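What the arms changed at work

I have been at Garcombe long enough to remember when the packing room was all hands. We put together breakfast trays for hotels and clinics, 4000 on a normal day, and until last April every plate on every tray was set down by a person. Now there are four arms on the line, and people keep asking me what that's like, so I'm writing it down once.

Nobody on my shift was let go. Two people from nights moved to the Catdale building, and one of them wanted to. The rest of us still have jobs, but they are different jobs, and I don't think the company saw that coming any more than we did.

The old work was hard on the wrists and easy on the head. You could talk all morning. Katia Cocco and I stood across from each other for years and I know everything about her sister's divorce. Now she runs the teaching bench and I clear stops on the line, and we see each other at the coffee machine.

Clearing stops means watching a screen and walking over when an arm gives up. Some mornings I walk over 400 times, or it feels that way. My wrists are fine. My eyes are tired by noon, and I asked for a longer break – we got four extra minutes, which I'm told is a start.

The pay question is not settled. Katia went up a grade when she took the bench. Those of us clearing stops did not, even though we had to pass the same Silska course. I've put that in writing and I'm waiting to hear.

What I like is that they ask us things now. The bench is where new layouts get tried before they go near real trays, and Katia sets it up out of whatever suits the job: plates, food, blocks. She decides what goes where, and she knows how a plate gets crowded when you're in a hurry. The engineers didn't.

I spent a morning over there with her, mostly moving plates.
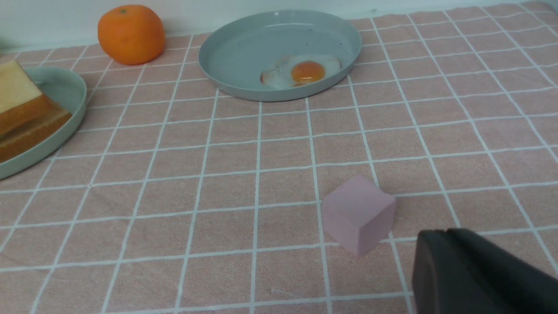
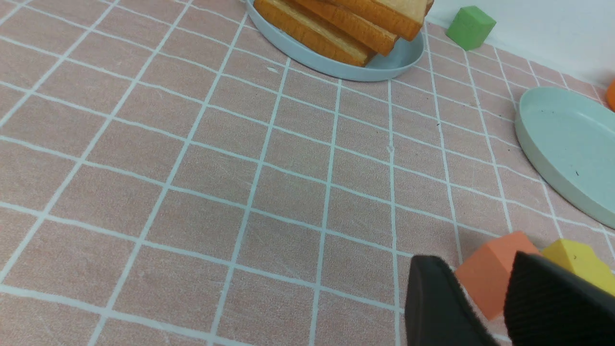
Things I'd ask for if your place is next

Ask who gets the new grade before the machines arrive. Ask for turns on each job, so the same person isn't on the screen all week. We start that at Garcombe next month, and I'm down for the bench first, with Katia showing me how to set it up.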